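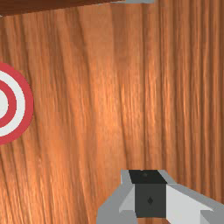
Valter Bettencourt
Before you buy any oil, find out what is on the table now. Put one drop of water in a corner that does not show. If it stays as a bead after ten minutes, you still have varnish and the oil will only sit on top and become sticky.

Original post by Omidau, 2018-07-11
I inherited a dining table from my aunt and the top has become dull where the plates go. My neighbour says linseed oil, the hardware shop says hard wax, and my mother says leave it alone. We eat there every day with small children. Which finish is the most forgiving? I have never sanded anything bigger than a chopping board.
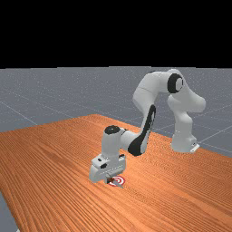

Photo: Fekete

Britora
I did ours in May with hard wax oil and I am happy with the colour. Sand always in the direction of the grain, first 120 and then 180, and vacuum well between. Two thin coats are better than one thick. I left mine too thick near one end and it stayed tacky for nine days – a very long time to eat on the sofa. I paid 166 dollars for oil, pads and paper, while the man who came to give a quote wanted 389. Please remember that oily rags can catch fire by themselves. Lay them flat outside until they are dry, do not leave them in a heap in the garage.

Ferkine
just use a tablecloth

Valter Bettencourt
A tablecloth is also an answer, but it will not help if water is already getting in at the plate marks. To Omidau: if the drop test shows bare wood, I agree with Britora about the hard wax. Raw linseed is cheap, but it dries slowly and it goes more yellow with the years. With hard wax you can repair one small spot later without doing the whole top – with children this matters more than the shine.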